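Search this site
Search

Our summer with the arms, in four pictures

I clear and list contents for Cedis, a house-clearance and resale firm with a workshop in Dornow, and since August a fair bit of my working day has gone on a two-armed robot. Before any of us trusts it with a customer's shelf we rehearse the job in simulation, so these all come off my screen. People kept asking what I do all day now, so I've put a few up!

Every rehearsal starts with the view down at the gripper, fingers open, nothing picked up yet. I used to start mine with a van key and a roll of bin bags.
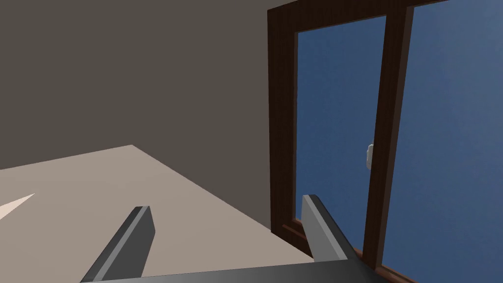

The biggest change is my back. I used to bend and lift from first thing until the kettle went on, and now I sit for most of the morning (I've had to buy a proper cushion, which my family finds very funny). We've got 695 items in the practice list and I get through them in whatever order I fancy, odd shapes first if I'm feeling brave.
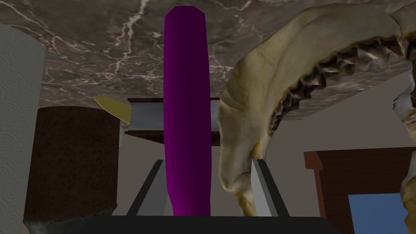 Pay was the worry, of course. Seven of us worked the lifting rota and three have moved over to screens, me included. The rest are still out on the vans with the Pavliuk crates, and they grumble that we get the warm room — fair enough, we do. We swap over once a month now, which was our idea and not the office's, and I'm glad of it. You forget how heavy a wardrobe is.
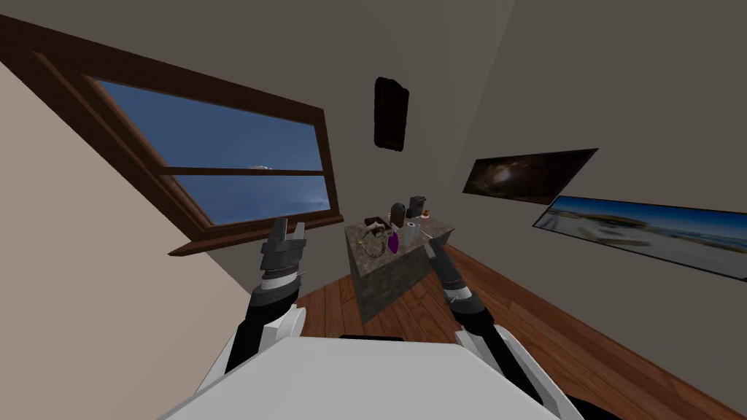 Both arms out at the little stone-topped table, Cokstead practice room.

My part is mostly choosing what gets picked up first, and that's the bit I still enjoy, because it's the same fussing I did by hand. Small tops with too much on them are where the new starters get stuck. They always want to go for the thing at the back.
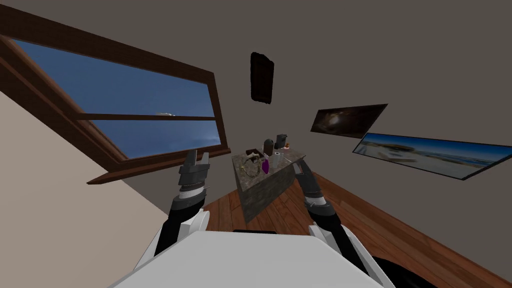 I teach the new starters on Cokstead as well, an hour each, and they're quicker on the controls than I'll ever be. What they haven't got is years of other people's sideboards. I tell them to look at what's standing in front before they plan a reach, so with this one I'd have them deal with the white bottle and the purple one next to it and leave the dark canister at the back until later. Some listen! More pictures when I've had my next turn on the vans.

3 comments
Share this gallery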